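About Larkar
2 min read

We rent out pick-and-place kits. One arm, one gripper, one bin of stuff to grab, and a person on the phone when it won't behave.

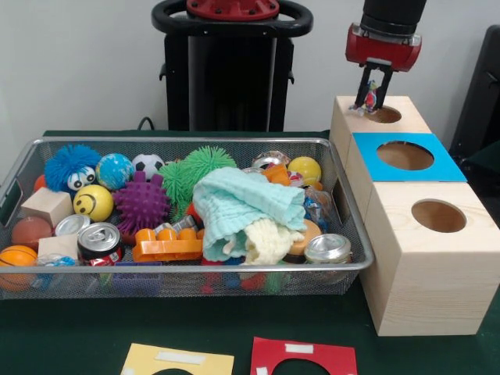
What you get

A benchtop arm with a two-finger gripper, mounted and checked before it leaves us. A mesh basket of mixed objects – spiky balls, drink cans, wood blocks, cloth, small toys. Wooden cubes with a round hole in top, for drop tasks. Colored cards to go with them. Software on a stick, plus a printed setup guide (short, we promise).

Squishy things are in there on purpose. Cans too. If your picking code only works on neat boxes you want to find out on our bench kit, not on your line.

Who we are

Started in Widbridge by Rania Darwish and Unai Escobar, both ex packaging line. Mulugeta Alemayehu does the grippers and most of the repairs. Jihad Bitar runs bookings, so be nice to him. Small shop, one van, too many cables.

Who rents from us

Colleges, mostly. Also food packers and a couple of parts suppliers who want to try an arm before they buy one. Zundenard took two kits in July and kept one on. The Tapsell training center books every term.

Renting

Minimum one week. 337 a week, delivery included inside 100 miles. Spare finger set is extra, ask. Lost toys we dont charge for – lost cubes we do.

Need it longer, or want somebody on site the first day? Call and we'll work somthing out. Prices good as of 02/10/2025.

Contact: Jihad Bitar, Larkar, Unit 358, Widbridge | © Larkar | Back to top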